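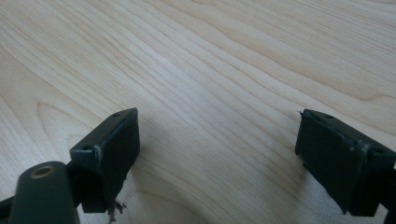
Tamihana Headwear Display and Storage: Progress Report to the Vurnov Fund
August
Prepared by Kirsty Cosgrove, Plavport

1. Position at the end of the period

The stock list is complete and stands at 3,403 hats. Over 1,360 have been shaped, labeled and moved to their final shelf or stand. The rest are in the intake racks in the order in which they were listed. The work plan put the changeover from intake to display work at the end of this period, and that date has been kept.

Two items are behind plan: delivery of the second batch of wire stands, and the written handling guide. Both are covered below.

2. Work surfaces

The grant covered nine worktables. All are in place and in use. The light wooden tops were chosen over white laminate after a trial in the spring, when pale straw and cream felt proved hard to see against white under the room lights. The matte finish also gives less glare than the old tops when brims are checked by eye.

The grain in the tops varies more than the supplier's sample suggested. Some areas are straight and even, others have wide swirls. It has no effect on the work, but we stopped using the grain as a guide for lining up hats, and staff now use a loose card template cut to the brim size. The card is stored flat with the hat labels.

Tops are wiped with a barely damp cloth before each session and again after any dyed item. No polish is used. One top had a small raised patch near a corner on arrival. It was sanded and has been checked twice with no further change.

3. Stands

The stand in use is the Jenik open wire type. It was compared with a solid foam block and a folding card form. Foam held the shape of stiff crowns well but took up too much shelf depth and could not be nested. Card was cheap and lost its shape under felt. The wire stand was selected for soft and medium crowns. Foam blocks are kept for stiff hats only.

Soft cotton bucket hats gave the most trouble in the first trial. Left without support, the crown sinks and the brim takes a curl that has to be pressed out. The current method is to lay the hat crown side up on the table, open the brim by hand, set the stand upright beside it, and transfer the hat in one lift with both sides of the brim supported.

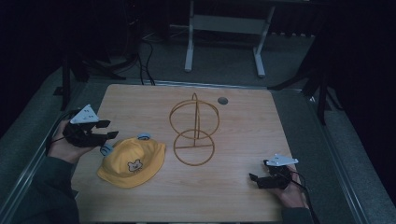 The children's group was used to test this method, as it has the softest brims and the most raised decoration. The yellow bucket hat with the embroidered bear face is the reference item for the group. Embroidery on the front panel must face the aisle and must not be gripped during transfer. Small tabs along the edge are laid flat before the hat is lifted. If one is folded under, the hat goes back to the table and the transfer is repeated.

The pointed loop at the top of the stand is a known weak point in the design. On thin fabric it can press a mark into the crown if the hat is left for several weeks. A small felt cap over the loop has been tried on a few stands and will be added to the rest when the second batch arrives.

The first batch was 85 stands. The second is late because the finish was not even and we asked for it to be redone. Jenik has agreed to carry the cost. The delay limits how many children's hats can go out on open display but does not affect shelf storage.

4. Handling guide

The draft covers intake, table work, transfer to the stand and return to shelf. The section on repairs is missing. We expected to adapt the existing Plavport sheet, but it was written for costume hats with wired brims and most of it does not apply. A new section is being written and will be sent to Vurnov with the next report.

5. Budget

Spending on tables is closed and within the approved line. Spending on stands is lower than planned because the second batch has not been billed. We ask that this amount be carried into the next period. No other change is requested.

6. Next period

- Receive and check the second batch of stands
- Fit felt caps
- Finish the children's group, then start on wool felt
- Complete the repairs section of the handling guide
- Recheck the sanded tabletop

Contact: Kirsty Cosgrove, Tamihana project office, Plavport | © Tamihana | Back to top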